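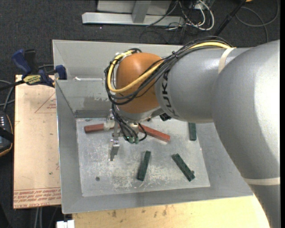 Barras rojas y bloques verde oscuro en el cajón gris.

Yo antes guardaba los recortes del taller todos revueltos, y encontrar uno era un suplicio. Ahora van a un cajón de paredes inclinadas – ¡qué diferencia! –, porque las piezas se van solas hacia el centro y no se quedan pegadas en las esquinas. Mi truco: no lo llenéis, con una sola capa en el fondo sobra. Lo que mide menos de 10 cm lo meto en un bote aparte. Y si el suelo del cajón se raya, ni caso, el mío está fatal y sigue sirviendo.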